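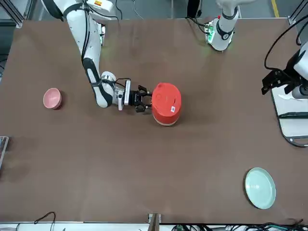
Does dishware in different colors get put away any faster than dishware that matches? On the evidence we have, there is little reason to think so, and the few studies that claim it mixed up color with shape.

### 4.2 Color, shape and the "self-sorting" table

The idea that a mixed-color set of dishes will more or less sort itself has been repeated so often in writing on home storage that it now passes without a citation. The usual version goes like this. A person clearing a table has to decide, for each piece, where it belongs. If each piece has its own color, the decision is quicker, the piece goes to the right shelf, and the shelf stays in order for longer. Each of these steps could be true. We doubt the second, we have some data against the third, and the first is only partly right.

Start with what is on a table of this type. In Figure 2a a small pink bowl lies well apart from a pale mint-green plate, and between them, toward the middle, is a rounded red piece with a pale band along its lower rim. A reader who already believes in color sorting will see three colors and call the layout easy to read. But the plate is flat and wide and has ridges, the bowl is small and open at the top, and the red piece is rounded and closed at the top. Paint all of them gray and few adults would confuse them. If color did any work, it did it on top of a difference in shape that was already large enough, and a layout like this can't tell us how much work that was.

The Movon study, which is the one most often cited, has the same problem throughout. Its "colored" condition used plates, bowls and cups in different colors, one color to each kind. Its "plain" condition used a white set in which the bowls and the deep plates were close to the same width. The authors report faster clearing with the colored set and credit the color. We see no way to separate that from the fact that the white bowls and the white deep plates were simply hard to tell apart from above. A fair test would need the white set and the colored set to come from the same molds, and theirs did not.

Our own household visits in Cilton were meant to be such a test, at least in part. Tadeusz Sobczak visited 20 homes, each of them twice, once with the household's own dishes and once with a loaned set that came in either one color or several. Across all visits he logged 718 pieces from the table to the place where they were put down last. Of these, 612 ended up where the household had told him beforehand that they belonged. The share was nearly the same for the single-color and the mixed sets, and the small gap ran the wrong way for the color claim. We would not lean on that gap. It could easily come from one or two homes with an odd cupboard. What we can say is that an effect as large as the Movon authors describe should have shown up, and it did not.

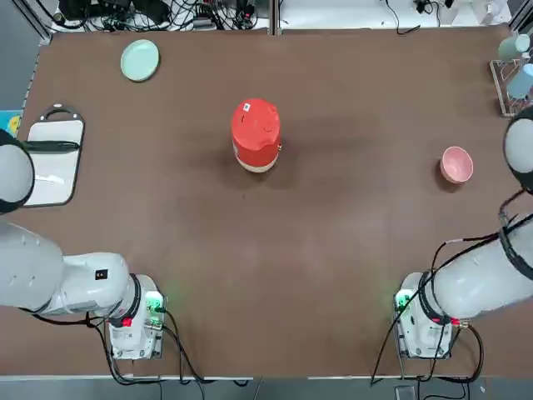
Where do people put a cutting board when they clear a table? Most leave it until last and then stand it against the wall behind the sink, whether or not they have a slot for it.

The board is a useful case for us because it is seldom part of the "set" at all. Color plays no part in how anyone talked about theirs. In Figure 2b the board is white with a dark rim and a black handle loop at the top end, lying lengthwise near the left edge of the brown table, while a pink bowl is far over on the right and the red container stands in the middle. By the logic of color sorting, a white board should be the hardest piece to place, and the red container, with its strong color and its cream-colored lower band, the easiest. The visits gave no support for this. Boards were among the most predictable pieces we logged. They were long and flat, and each home had very few spots that would take them. The pieces that strayed were lidded containers, bright or not. In six homes the container was carried to one shelf, taken off it again, and left on the counter.

Sobczak's notes offer a dull reason that we find more convincing than color. People put a thing where it fits. A lidded container is tall for its width, it won't stack with bowls, and it can't be leaned like a board. A cupboard with one gap of the right height takes it without a thought. In a cupboard with no such gap it will be shuffled around every time, and a red lid will not help. The households seemed to know this quite well. Asked why the container was on the counter, they spoke of the shelf being full or too low. None of them brought up what it looked like.

It may be objected that we asked the wrong people. All of the adults in the Cilton homes knew their kitchens. Color could matter more for a guest, a new helper or a small child, who has no habit to fall back on. We accept this as a possibility. The Ullberg report makes a claim of this kind for children in day care, and it is a more careful piece of work than Movon. Still, in Ullberg the shelves themselves were marked in matching colors. That is a labeling system, and it would be strange if labels on both the dish and the shelf had no effect. It tells us nothing about colored dishes going into an ordinary unmarked cupboard, where the color of a bowl points to nowhere in particular.

Distance deserves a word too, as it was left out of both earlier studies. Pieces at opposite sides of a table tend to be collected on separate trips or by separate hands, and a piece in the middle is picked up with whichever is nearer. This shapes the order of clearing before any question of color arises. We logged the order but not the starting positions, which we now regret. Someone who repeats the visits should sketch the table first.

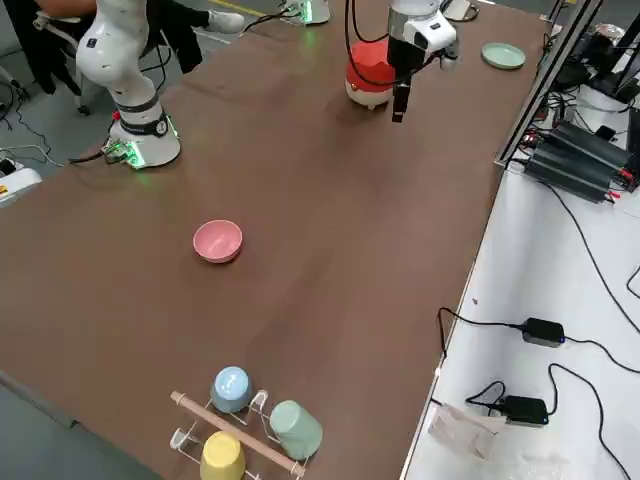 Vol. 6, p. 20

The drying rack is where the color claim looks strongest at first, and we want to be fair to it. In Figure 2c three cups hang upside down on a white wire rack with a light wooden dowel across the top: one light blue, one pale green and one yellow. The pink bowl sits upright and empty on the tabletop, with the mint-green plate farther along to the right. Three cups, each in its own color, look tidy in a way that three white cups might not. The pull of that impression is real and we felt it ourselves in several kitchens.

Looking tidy is a different matter from being put away correctly, however, and the literature slides between the two. The Engelbrecht survey asked people to rate how "organized" their kitchens felt and found higher ratings among owners of mixed-color sets. It has since been quoted as though it had measured where the dishes went. It measured no such thing. People who enjoy choosing their dishes one by one may well feel better about their kitchens for that reason alone, and a survey taken at one point in time can't rule that out.

There is also some sign in our data that a rack works against the claim. A cup that hangs in full view is already in a place of its own. Several households treated the rack as the cup's home and only emptied it when there was no room left. For these homes we had to decide whether a cup on the rack counted as "put away." We followed whatever the household had said at the start, so a cup left on the rack was correct in one home and an error in the next. A stricter rule would lower the overall share. We ran the comparison both ways, and the single-color and mixed sets stayed close together under either rule.

**Figure 2.** Tableware on a brown tabletop. (a) Pink bowl, mint-green plate and red piece with a pale lower band. (b) White cutting board with dark rim, red container and pink bowl. (c) Cups on a wire rack, with the pink bowl and the mint-green plate on the tabletop.

### 4.3 What would change our minds

We do not claim that color never matters. A result in its favor would persuade us if the sets came from the same molds, if the shelves carried no marks, and if the visits went on long enough for the loaned dishes to stop being new. Ours did not meet the last of these. The loan period ended in June, and by then some households had only just stopped treating the set as a guest's. Until someone does the longer study, advice to buy colored dishes in order to keep a cupboard in order rests on a feeling and on one badly matched comparison. Shelf height was the better guide in every home where we were able to measure it, and it is taken up in the next section.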